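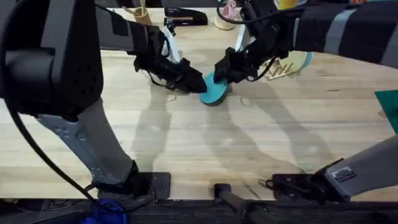

Figure 4. Wooden tabletop, grain running lengthwise, with small items toward the back.

4. Laying out the work surface

4.1 Before you begin

The tabletop must be level and fully fastened to its base (see Section 3). Remove the transport film and wipe the surface with a soft, lightly damp cloth. Dry it with a second cloth. Do not set anything on the wood until the surface is dry to the touch.

You will need:
Tape measure
Pencil or low-tack masking tape
Felt pads, self-adhesive (supplied, part 147)
Table mat (optional, part 301)

4.2 Dividing the surface

The layout uses a back row for items that stay on the table and a clear center for the piece being handled.

1. Stand at the front edge. Mark the limit of the back row with masking tape, parallel to the grain.
2. Place tall and narrow items in the back row first. A cup for wooden sticks goes at one side, where it can be reached without leaning over the center.
3. Place the stapler next to the cup.
4. Place items that have their own base or stand next. Apply felt pads to any base with a rough underside.
5. Lay the mat at the side edge of the table, flat, with no part folded under.
6. Keep round boards and discs out of the center when they are not being handled. Store them flat, or upright in a stand made for the purpose.
7. Remove the tape. Pull it back slowly along the grain.

Note: The back row does not have to be full. Leave a gap of one hand width between items that are picked up often.

Note: If the table is placed against a wall, leave enough space for air to pass behind the back edge.

4.3 Handling round pieces

A round piece set on its edge will roll if the table is out of level, even slightly. Hold it at two points for as long as it is on edge. To put it down, lower one side to the surface and let the rest follow. Do not spin it flat.

CAUTION: Do not drag boards or discs across the grain. Grit caught underneath leaves fine scratches that show clearly on light-colored wood.

4.4 Fittings on the front edge

1. Check that the jaw of the clamp opens wide enough to take the full thickness of the tabletop.
2. Put a protective pad (part 241) between the jaw and the wood, top and bottom.
3. Tighten by hand until the fitting no longer shifts. Do not use a wrench.
4. Check the fitting again after one day of use. Wood can settle under pressure.

CAUTION: Route cables so that they do not hang in front of the table at knee height. A cable lying on the surface must have enough slack to be lifted for cleaning.

4.5 End of the work session

1. Return small items to the back row.
2. Close the stapler and check the surface for loose staples.
3. Brush the surface along the grain – never across it – and wipe up any spills.
4. Lift the mat once a week and wipe underneath. Trapped moisture will cause a darker patch in the wood.

Light scratches can be treated with Zastholm care oil, part 812. For dents and deeper damage, see Section 7, Repairing the surface.

Section revised October 14, 2025. Text: Lakshmi Ramasamy. Technical review: Rainer Hamann.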